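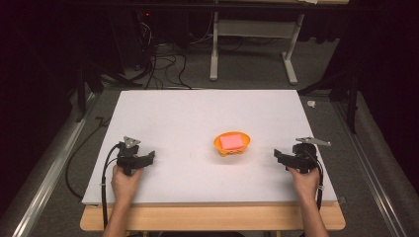

La esponja rosa, en su cuenco naranja de borde ondulado.

LA ESPONJA DE LA COCINA COMÚN Y OTROS ASUNTOS DE ESTADO

Desde que el boletín de la casa existe, ninguna sección ha generado tanta correspondencia como la de convivencia, y dentro de ella ningún tema ha dado tanto de sí como el fregadero de la segunda planta. Cuando anunciamos la reforma de la fachada recibimos tres correos, uno de ellos por error. A propósito de la esponja hemos recibido 41, varios con archivo adjunto.

Resumo para quien haya tenido la fortuna de estar de vacaciones. En julio, Nayeli Figueroa propuso que cada taller comprara su propio estropajo y lo guardara en su propio armario. Cirilo Quintero respondió que eso equivalía a privatizar el agua. Bo-ram Maeng, del estudio de encuadernación Storico, preguntó con mucha educación si podíamos empezar por tirar la esponja verde, que llevaba en la pila desde antes de que ella firmara el contrato. A la verde se la despidió esa misma tarde, sin discursos.

Quedaba por resolver lo demás. Una esponja de cocina es un objeto barato que vive siempre en el peor sitio posible: tumbada en el fondo de la pila, debajo de la taza de alguien que «ahora vuelve». Ahí no se seca nunca. Al cabo de unos días huele, y al cabo de unos días más huele también la taza. Lavarla con detergente mejora el olor durante un rato y la conciencia durante algo más. Lo que la alarga de verdad es aclararla bien, escurrirla con ganas y dejarla donde le dé el aire, de canto si puede ser. Y después cambiarla, que es la parte en la que fallamos todos, porque tirar una esponja entera parece un derroche y usarla otra semana parece carácter.

Chaimae Hajji, que comparte con Barrera el local del fondo y tiene más paciencia que el resto de la planta junta, ha redactado unas normas. Caben en media cuartilla y están pegadas al azulejo, a la izquierda del grifo:

La esponja se escurre después de cada uso, también si solo se ha fregado una cucharilla.

Los pinceles no se lavan en la pila de la cocina. Tampoco los de acuarela. Tampoco «solo este».

La bayeta de la encimera no baja al suelo. Si ha bajado, no vuelve a subir.

El primer día laborable del mes se estrena esponja y la anterior se va a la basura, no al cajón.

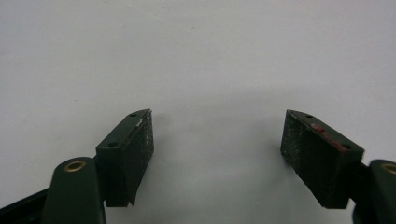 El cajón merece párrafo aparte. Al vaciarlo para hacer sitio a los recambios aparecieron esponjas jubiladas de al menos dos administraciones distintas, un tapón que no corresponde a ningún desagüe del edificio y un sobre de levadura. También un recibo de Belness por valor de 219 euros en productos de limpieza, que ha reabierto una conversación que creíamos cerrada. Lorna Villanueva sostiene que ese pedido incluía una fregona industrial. De la fregona no hay rastro. Quien la tenga en casa puede devolverla de noche, dejarla junto al ascensor y contar con nuestra discreción.

En cuanto al dinero, la cosa queda así: 40 céntimos por taller y mes para esponjas, bayetas y lavavajillas, que se suman al recibo de gastos comunes. Cirilo ha pedido que conste su voto en contra, por principio, y ha pagado el año entero por adelantado. Los de Hukuser, que no pisan la cocina porque comen siempre fuera, han preguntado si podían quedar exentos. La respuesta es que no, y que se les ha visto llenando la jarra.

Sigue pendiente el asunto del microondas. Hay quien lo tapa, quien no lo tapa y quien calienta pescado a las once de la mañana con la puerta del pasillo abierta. Chaimae se ha ofrecido a redactar otra media cuartilla, pero pide antes que alguien limpie el plato giratorio, porque así no se puede legislar. Se admiten candidaturas hasta fin de mes en el corcho de la entrada, debajo del anuncio de la bicicleta.

Los recambios están ya en el cajón de arriba, el que se atasca. Hay que levantarlo un poco y tirar hacia la derecha.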